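Purnside workshop notebook
May 5, 2026

Batch 3 of the walnut ink came out of the crock this morning. The smell has improved, in the sense that Marion came in and asked what it was instead of asking who had died.

Recap for anyone joining late, or for me in June when I've forgotten all of it. Batches 1 and 2 were both husks from the Irna road trees, soaked in tap water until black, then simmered. Batch 1 molded. Batch 2 didn't mold, but it dried with a shine like cheap furniture and stuck two pages of this notebook together. Anyone wanting the paper tests from that week is welcome to steam them apart. I've tried.

Changes for batch 3: same husks, rainwater from the barrel, half the gum arabic, a rusty gate hinge for iron. Simmered down to 600 ml and strained twice, first through muslin, then through an old pillowcase I had been told was clean. It wasn't, so it got strained a third time.

Line tests. Dip pen on the cheap sketch pad: feathered everywhere, as expected. Dip pen on the 300 gsm cotton paper: a beautiful line, brown going to near black at the downstroke, and the first thing I've made in this building I'd be willing to sign my name with. Brush wash on the same paper: good, with some granulation near the edges that I intend to describe as deliberate.

Lightfastness strips are taped to the south window under Debora's card with the slots cut in it. Please don't tidy them. The previous set was tidied. 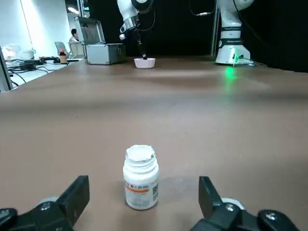 Storage and labeling

I've been putting small samples into whatever has a neck narrow enough to keep the air out, and this has to stop before someone gets a headache and makes a bad decision. New rule, effective now: nothing from the ink bench goes into a container that once held something a person would swallow. Brown glass dropper bottles only. They're on the second shelf, behind the Barkix catalog that we keep for reasons lost to history.

Every bottle gets a batch number, the date it was strained, and the word INK. Debora wants the pH on there as well. Fine, but she's the one with the strips, so she can write it. My own contribution to the labeling system has been the phrase "brown, good one," which appears on four bottles, two of which are not good.

Preservative: one clove per bottle in half of them, a splash of alcohol in the other half. Marion says her grandmother used cloves and never had mold. Marion's grandmother also kept her ink in an unheated pantry and used it up in a week, writing complaints to the water board, so I don't consider this a controlled trial.

Costs, because I was asked: gum arabic is the only thing we pay for. The Rozīte order came in under invoice 3433, and I've clipped it inside the back cover. The hinge was free. The gate is now held shut with string.

To do
Check strips on the window, swap the card over
Re-test batch 3 on the laid paper once Debora finds it
Try a split with no iron at all
New hinge
Wash the pillowcase, or admit it's shop equipment now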